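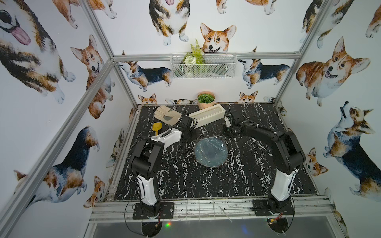
賃貸住宅の壁紙更新に関する所見

日頃より当ブログをご覧いただき、厚く御礼申し上げます。本稿では、筆者が自宅の書斎において実施いたしました壁紙の更新について、その経過と所見を記録いたします。

対象は書斎の壁面3面であり、窓のある面は既存の白色クロスを残置いたしました。採用したのは、Steinbach社の貼ってはがせる不織布壁紙です。柄の選定にあたっては、無地、細縞、水彩調の動物柄の見本を取り寄せ、5日間にわたり壁に仮留めのうえ、朝夕の見え方を比較いたしました。その結果、白地に淡い彩色を施した動物柄が、北向きの室内においても暗い印象を与えないと判断し、これを採用しております。

下地の処理について

既存クロスの表面は中性洗剤を含ませた布で清拭し、一晩乾燥させました。画鋲の穴はFodentの補修材で充填しております。コンセント周辺については、ブレーカーを遮断したのちカバーを取り外しました。なお、賃貸借契約書には原状回復に関する条項があるため、着手前に管理会社へ書面で照会し、承諾を得ております。

施工について

作業は2名で行い、1名が上端を保持し、他の1名が中央から左右へ空気を押し出す手順といたしました。柄合わせには想定を超える時間を要しました。リピート寸法を考慮せずに裁断した1枚目は使用できず、予備のロールから改めて切り出しております。必要数量を算定される際は、柄の繰り返しによる損失分をあらかじめ見込まれることをお勧めいたします。

入隅部分では壁紙を折り込まず、角で一度裁断し、次の1枚をわずかに重ねる方法を採りました。本方法は、Veltthorpeで内装業を営むMareike Teuber氏よりご教示いただいたものです。同氏のご助言に、この場を借りて感謝申し上げます。

施工後の状況

施工から4週間が経過いたしましたが、入隅の重ね部分に目立った浮きは認められません。一方、エアコン直下の継ぎ目には細い隙間が生じております。暖房による乾燥の影響と推測しておりますが、確証はございません。3月に暖房の使用を終えた時点で再度点検し、必要に応じてGrorkonの継ぎ目用糊にて補修を行う予定です。

残ったロールは、直射日光の当たらない押入れに横置きで保管しております。

2024年2月26日(26/02/2024)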